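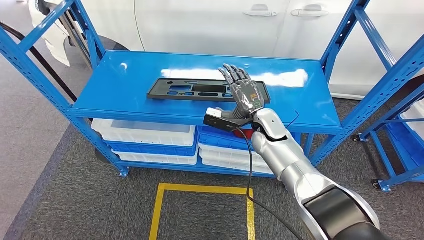

Department of Industrial and Manufacturing Technology

Parts Handling and Storage, Handout 4: Shelving, bins and part presentation
Instructor: Marlene Dhillon
Revised 12 May 2019

Read this before the lab. Bring it with you, along with your handling sheet from Handout 3.

1. Steel racks

The lab racks are steel shelving with perforated uprights and diagonal cross-braces. The perforations let you move a shelf up or down without drilling. The braces keep the rack from swaying sideways, so they stay on even when they get in the way of a wide part. If you need clear access from one side, turn the rack.

A painted metal shelf with a front lip is fine for long, flat parts. The lip stops a part from sliding off the front, but it also means you can't drag the part toward you. Lift it over. Glossy paint picks up glare from the ceiling lights, and a dark part next to a bright streak is harder to inspect. Turn it or move it along the shelf before you check the edges.

Height of the working shelf for this course: 42 inches.

2. Long trim parts

Molded automotive trim is light for its length and bends easily. Rules for the lab:

Lay the part flat, lengthwise along the shelf.
Do not let either end hang over.
Do not pick it up by the edge of a cutout. The plastic is thin there and the corners crack.
One part per shelf while you are working on it.

The practice trim sets come from Verkum. There are 10 sets and they have to last through next April, so report any damage on the day.

3. Bins

Stacked bins go on the lower level, under the working shelf. Heaviest bin at the bottom of each stack. Labels face out. Do not stack above the point where you can lift the top bin straight out.

4. Machined steel parts

Steel parts are handled differently from trim. The weight is usually in one section, and a long flat strip with a thick block on one end will tip toward the block. Find the balance point first and grip close to it. Slots and openings are not handles. Machined faces show every scratch, so set the part down on its unfinished side if it has one. Light scratches get noted on the sheet. Dents on an edge get reported to Brittany Caron before the part goes back.
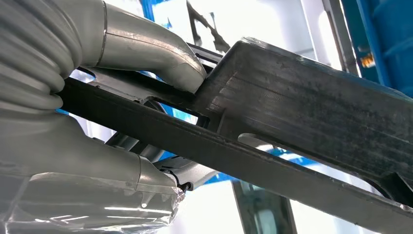
5. Clearance

Leave room for the grip as well as for the part. Measure the part, then the gap above it, then the reach from the front of the shelf. Clutter in the background counts too if you have to swing a long part around. 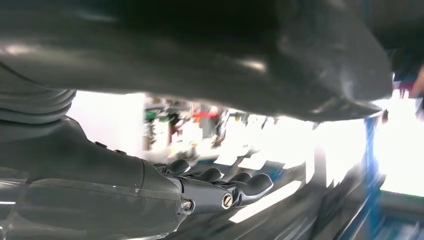 Colton Sutherland asked whether the clearance figure should be taken from the shelf surface or from the top of the lip. Use the top of the lip. The part has to pass over it on the way out.

For next time: finish the handling sheet for one trim part and one steel part.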